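Projects > Brulora Library Fund > Grantee reports > Etine Reading Room Renewal

Etine Reading Room Renewal: Progress Report to the Brulora Library Fund

Date of report: 28/06/2018
Reporting period: January to date
Prepared by: Project office, Etine Public Library

1. Status

The reading room remained open throughout the period except for eight days during the electrical work. Lighting replacement is complete. Acoustic treatment is complete on the north wall and pending on the ceiling. Catalog conversion is behind schedule for the local history collection and on schedule for everything else. Spending is within the approved budget in all lines except freight.

2. Lighting

The old ceiling fixtures were removed and replaced with 51 diffused units on three circuits. Each circuit dims separately. The row nearest the windows is controlled by a daylight sensor, which was set too low at first and left that side of the room dim in late afternoon. The contractor, Pretden, reset it at no charge. Light levels at reading height now meet the specification at all test points except the alcove by the map cases, where a wall fixture will be added.

Glare was raised in the public survey. The supplier was asked to offer a lower-gloss finish for any further tables ordered under this grant. No change is proposed to tables already accepted. 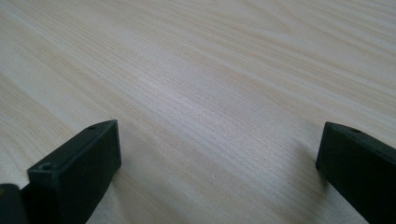

Light wood tabletop with reflected light across the grain.

3. Acoustics

Felt-faced panels were fixed to the north wall between the shelving bays. Reverberation was measured before and after with the room empty of readers. The improvement is clear in the speech range and small at low frequencies, as the design study predicted. The ceiling panels were delivered with the wrong edge profile and have been returned. Replacement stock has been confirmed by the manufacturer, but no delivery date has been given. Carpet tile in the entrance passage was deferred to the next phase to hold the budget line.

4. Catalog conversion

Card records for general nonfiction and periodicals have been transferred to the new system. The local history cards are slower work. Many carry handwritten additions, and place names are spelled inconsistently. A spelling authority list of 200 entries has been drawn up and is applied at data entry. Records for the Samuel bequest are being entered last. The bequest includes unbound pamphlets that have no shelf mark, and a numbering scheme had to be agreed on first.

5. Furniture and layout

Tables are set in two rows parallel to the windows. The aisle between rows was widened to meet the access standard, with the loss of one table position. Chairs with arms are now provided at each row end. Power outlets are floor-mounted and flush. Two covers have failed and are being replaced under warranty.

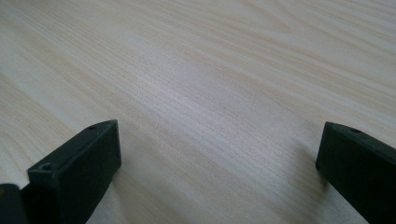

Pretden noted in reply to the draft of this report that the floor outlet covers failed at the hinge, that the same part was used throughout the room, and that all of them should be exchanged in one visit. The project office agrees and has asked for a date outside opening hours.

6. Budget

The overrun on freight is the cost of returning the ceiling panels. A claim has been made against the manufacturer. If it is refused, the amount can be met from contingency, of which 20 percent has been used.

7. Next period

Install ceiling panels and repeat the acoustic measurements. Fit the alcove fixture. Complete local history records and begin the Samuel bequest. Submit the final furniture order for approval.

Related reports
Etine Reading Room Renewal: Design Study
Etine Reading Room Renewal: Public Survey Results
Samuel Bequest: Numbering Scheme for Unbound Pamphlets
Brulora Library Fund: Reporting Guidelines for Grantees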